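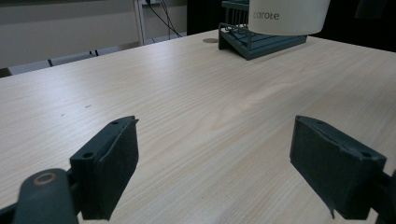

The table, Parthorpe. Straight grain, pale finish.

CONDITION REPORT

Tiruwork Nigatu wrote condition reports for Haruna, a firm that settled the contents of rented houses when two parties could not. Her rate was fixed per room. The kitchen at Parthorpe had been assigned 90 minutes, which was generous for a kitchen, and she set the timer on the windowsill before she opened her case.

The form began with the largest item. She wrote: Table, one. Wood grain, light. Finish smooth. She ran the side of her hand along the grain and then across it. Under the form's rules a surface was graded by touch first and by eye second, and the two grades were not to be averaged. She gave it a 2 for touch and a 2 for eye. In the remarks column she wrote "none."

The tenants had submitted separate lists. His ran to 33 lines and hers to 21. Most of the lines agreed once allowance was made for spelling. The table was on both. So was the kettle, which each described as a gift from their own side of the family. The procedure for a double claim was to record the object and leave the ownership field blank, and Nigatu had used up a good deal of her working life leaving that field blank.

She did the drawers, then the shelf over the stove. The hinge on the left cabinet was a Pudent hinge, discontinued, and she noted it because a replacement would have to be matched by hand. She noted the water stain under the sink and measured it twice. The second measurement was smaller. She recorded the first.

Item 8 on his list read: Cup, cream. Item 8 on hers read: Basket, wire, with cup. This was the only place where the two lists shared a number, and it was also the only place where they could not be reconciled. He claimed a cup. She claimed a basket that had a cup in it. If the cup was contents, it followed the basket. If the cup was an object stored in the basket for convenience, it did not.

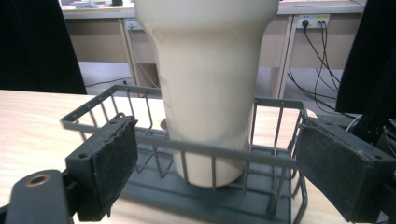
The manual dealt with this under Nested Goods. A nested item was to be lifted out, graded alone, and returned to the position in which it was found. The assessor was to record that position before lifting. Nigatu wrote: Basket, gray wire, rectangular, dark base. Cup, cream-white, tall, upright, matte. Cup toward rear. Wider at top than at bottom.

Then she wrote: One further item, small, round, tan, behind cup at left.

She stopped the pen there. The further item was on neither list. It could be a button or a dried bean, or the cap of something. The form required a noun. She bent down and looked at it through the wires for almost a minute and did not arrive at one.

Unlisted goods had their own form, the Plukance sheet, named after a case from before her time in which a house had been held open for a whole winter over a thimble. A Plukance sheet had to be signed by both parties in the same room. Nigatu knew, from the cover letter, that these two had not been in the same room since May.

She checked the timer. There was enough left for the sheet or for the pantry.

She took the sheet out of the case and filled in the address. Under Description she copied what she already had: small, round, tan. Under Location she wrote "with the cup." She read that over, crossed out "with" and wrote "behind." Then she called the office and asked them to find a date when both tenants could come.

"What's it for?" the office asked.

"Signature," she said, and went to do the pantry anyway.

Last updated: Oct 3, 2021

Search stories... Go

More short fiction
The Meter Reader's Second Route
Schedule of Repairs
Notes Toward a Boundary Wall
Left Luggage, Upper Level
A Tenant of the Ground Floor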